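Sullorwood Robot Arm Meets the Grab Bag at Lostbridge Open Day

LOSTBRIDGE, 19 August 2019 - Sullorwood, the small maker of picking arms, opened its workshop doors this weekend and let the public watch a robot try to do something most three-year-olds manage before breakfast: reach into a paper bag and take out a toy.

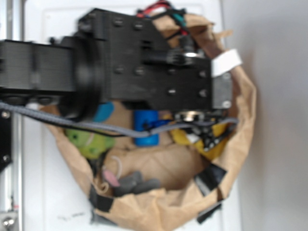 A grown man's patience would give out long before the motors did, Annelies Van Loon remarked on her way past the bench, and she wanted to know if the thing could be taught to find car keys. Sullorwood has no plans in that area. The question came up often enough during the day, though, that it has been written on the whiteboard under "Later."

More than 2000 people came through the building on Magaña Street, according to the clicker at the door, which was operated by several members of the Meléndez family with varying degrees of commitment. The company had ordered coffee for a good deal fewer. It would like to thank the bakery across the street and apologize to everyone who was offered tap water in a beaker.

The main demonstration was called the Grab Bag. A paper bag is taped down on a white panel, soft toys and a few harder things go in, and the arm goes in after them. Paper bags were picked on purpose. They crumple and lean, and their sides get in the way of a wrist that would be perfectly happy over an open tray. Warehouses are full of containers that behave this badly, and the people who pack them have so far declined to change their ways to suit robots.

"We could have shown it picking up a cube," said Apolinar Meléndez, who founded Sullorwood and still sweeps the floor on Fridays. "It's very good at cubes. You'd have clapped and gone home in five minutes."

Each run was given 30 seconds. When the arm came up with a toy, the toy went into a box for the next round. When it came up with nothing, a bell was rung, and the younger visitors made it clear that the bell was the better result. By mid-afternoon there was open cheering for failure. The engineering team has asked that this be described as "strong engagement."

The arm on show is the Fanirholm, a design the company started in June of last year. Its black plates are stacked and bolted together, and the wiring is left where people can see it. Visitors who asked when the cover would be fitted were told that there isn't one. Leaving the wrist open means a worn part can be reached with a screwdriver - a policy the staff had several chances to explain while holding screwdrivers.

Maëlle Carrier ran the afternoon session, in which visitors could load the bag themselves. The rules were short: nothing wet, nothing alive, nothing you would miss. She turned away a sandwich, a wristwatch and one very calm hamster.

"People pack a bag like they're setting a trap," Carrier said. "They put the slippery thing on the bottom, they put a plush on top, and then they stand there with their arms folded. It's the best testing we've had all year and we didn't pay for any of it."

Upstairs, Heriberto Ocampo gave a talk on how a fingertip finds its way around soft objects. It was planned for 20 minutes and ran to the end of the building's opening hours. Those who stayed said they enjoyed it. Those who left said the same, from the parking lot.

Sullorwood will hold a second open day at the same address next year. Schools and clubs that would like a weekday visit before then can write to Montserrat Cervantes at the Lostbridge office, giving the size of the group and a preferred morning. Visits are free. Groups are welcome to bring their own toys for the bag, provided the owners have been consulted.

Sullorwood designs and builds light robot arms for sorting and packing work. It is based in Lostbridge, above a shop that repairs accordions, and asks callers to please use the other doorbell.

Press contact: Montserrat Cervantes, Sullorwood, Magaña Street, Lostbridge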